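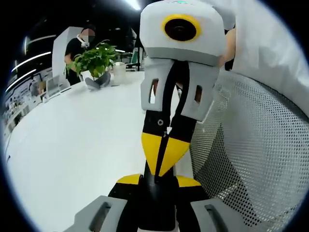
Light-gray and white housing, yellow ring around the lens

Sourdough starter gone quiet in a cold kitchen

loafing_in_dodbridge
2020-01-06

Hello all, and happy new year! I have a rye starter that I've been feeding since March, and up until the holidays it was a champ, doubling in 4 hours or so after every feeding. Then the cold weather came to Dodbridge and now it just sits there. I get a few sleepy bubbles and a sour smell (not a bad one, more like apple cider) and that's all. My kitchen is down to 61 in the mornings. I feed it equal weights of flour and water, once a day after supper. Flour is the Grernier whole rye, same as always. Do I need to start over? I'd be sad to, I'm rather fond of it by now.

crumbandcrust

Oh please don't throw it out! A cider smell is a perfectly healthy smell, and 61 is chilly enough to slow any starter way down. Mine does the same every winter and I used to fret over it terribly. Put the jar in the oven with only the light on (tape a note to the door, I have baked a jar lid before) and feed it morning and night for 3 days. Use warm water, like you'd use for a baby's bath, and keep back just a spoonful of the old starter each time so there's plenty of fresh food in there. If you see pink or orange streaks, then yes, out it goes, but what you've got sounds like a cold starter to me.

pirihi_hill

get a heat mat, the kind for seedlings. works fine

oldstonemill

I agree with the oven light, but check it with a thermometer first, as mine gets up near 95 with the door shut and that's too warm for my liking. I prop the door open with a wooden spoon. Also, give the bread itself longer this time of year. I let my dough go nearly 16 hours on the counter in January, and the flavor is lovely.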